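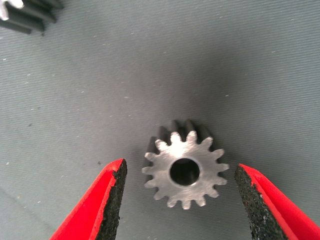
Steel-colored spur gear, bore toward the camera.

Date: 2021-04-26
From: Gun-woo Min
To: clock-repair list
Subject: Re: Tower clock losing time after winter

Ye-rin Cho wrote:

> Our clock has been slow since January. It was fine all fall. The
> pendulum rod is wood and the bob is iron, nearly 208 pounds.
> I have cleaned the pivots and oiled them with Prelevum. It still
> loses four or five minutes a week. Should I pull the going train
> and look for wear before I touch the rating nut?

Ye-rin,

I would leave the train where it is for now. Wear in the teeth or pivots usually shows up as a clock that stops, or one with a weak swing. A steady loss of the same amount every week is more likely to be the pendulum.

Check the suspension spring first. Look for a crack near the top chops, and see whether the screws there have worked loose. On ours, one loose screw cost us three minutes a week and I spent most of a month looking everywhere else.

If the spring is good, raise the bob. Mark the nut with a pencil before you move it, then give it a quarter turn and leave it alone for a full week. Write down the time, the temperature in the room and the size of the swing. I use a plain notebook for this — the spreadsheet never made it up the stairs.

Wood rods also move with damp. If yours was never sealed, or the varnish has worn off at the ends, it may have taken up water over the winter. Two thin coats of shellac would do, but wait for a dry spell.

On oil, I can't say much about Prelevum. We use the Tramex clock oil on the pivots and nothing at all on the wheel teeth. If there is oil on your teeth, wipe it off. It holds grit.

The fall meeting notes had a page on suspension springs, with a drawing of the chops. I can scan it if you don't have it. Also, does anyone still have the Flerkis parts list? My copy is missing the page with the strike side.

Gun-woo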